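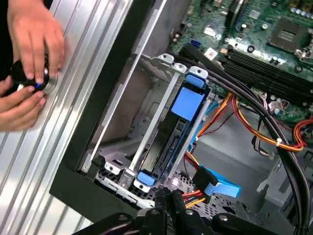

Working Beside the Arm: Automation at a Computer Refurbishing Workshop
Project report by Evelien Lambrechts

1. Introduction

Van Acker is a workshop in Dovville that takes in used desktop computers from offices and schools, repairs them and sells them again. In March the workshop received 933 desktops. Every one of them must be opened, and the hard drive has to be taken out before anything else can be done, because the customers want their data erased or the drive destroyed.

The company now has a robot arm at one of its tables, and it is used for the work with drives. My project asks what changes for the technicians when a robot takes a part of their task. I did not study whether the robot is a good investment. The owner has his own numbers for this and I was not allowed to use them in the report.

2. Method

I observed the work on 5 days and I talked with all technicians who use the robot table. The longest interview was with Lies Hoekstra, who teaches the new colleagues. I wrote notes by hand during the observation and typed them the same evening. I also measured the time of some drive exchanges with my phone.

3. How the work is divided

The technician removes the side panel and lays the tower on the table with the open side up. If cables are lying across the drive cage, the technician pushes them away. The gripper then takes the drive by its caddy. The removed parts go to a gray 3D-printed fixture next to the case.

I had expected that the people would stand back while the robot is working at a case. In practice they stay close, and hands and gripper are often near the same computer. The arm is slow in this part of the work, and the technicians say they prefer it slow.
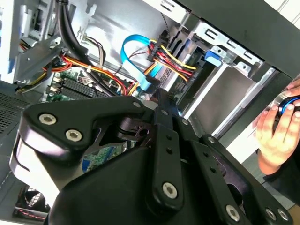

Figure 1. The gripper over an opened desktop, with a technician's hand close to the drive cage.

One drive exchange by the robot took 105 seconds in my measurement, counted from the moment the technician pressed start. An experienced technician is faster. Ms. Hoekstra explained to me that the comparison is not completely fair, since at the end of a shift a person is not as fast as in the morning, and the thumbs hurt from pressing the plastic tabs.

4. What changed for the technicians

The first change is the preparation. Before, a tower could be put on the table in any direction and the technician simply turned it when needed. Now it must lie in the same position every time, with the fixture on its left. Several technicians said that they felt at first like they were serving the machine.

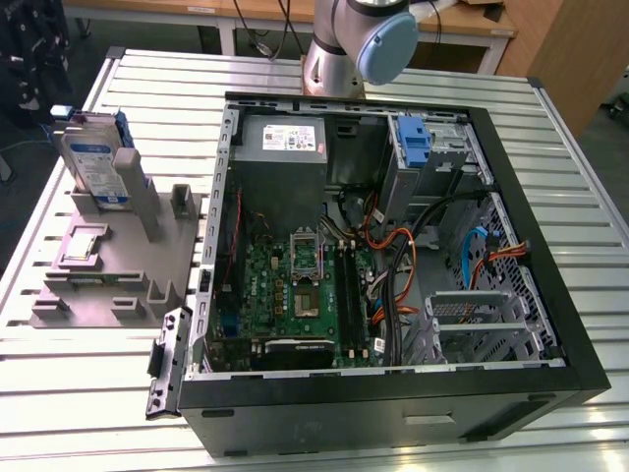 The fixture was also a cause of discussion. Each part has its own place in it, so a memory module should not be put down on the open table, where it could slide away. Older colleagues had their own habits for this and kept small boxes next to them. Two of them told me they still use the boxes at the other tables, but they agree that fewer parts get lost at the robot table.

The second change is in the skills. A new worker at this table learns the position of the case and the stop button on the first morning, and only later how to remove a processor or a power supply. Ms. Hoekstra is worried about it. "If they never take out a drive with their own hands, they will not feel when a caddy is stuck," she told me. For this reason she lets every new colleague work by hand on Saturday, when the arm is switched off.

The third change is about talking. At the manual tables people talk during the work. At the robot table they look at the gripper and talk less, and they use the waiting time to write labels or to check the list of serial numbers.

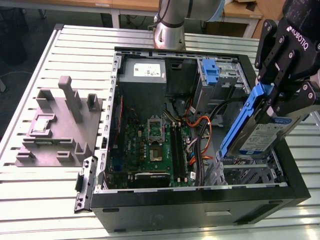 Figure 2. A hard drive in its blue caddy, held by the gripper at the lower drive bay. The parts fixture is to the left of the case.

5. Limits of the project

Five days is a short time, and the people knew that I was looking at them. I also saw mostly cases of one type. The workshop receives smaller models too, from its collection point in Karkden, and these are still done completely by hand. I would like to visit again when the technicians try the arm on them.

6. Recommendations to the workshop

Keep the manual day for new workers. Change places at the robot table every 2 hours, also for those who say they do not mind. Ask the technicians before the next version of the fixture is printed. Ms. Hoekstra already has a drawing for it, with a wider place for the drive.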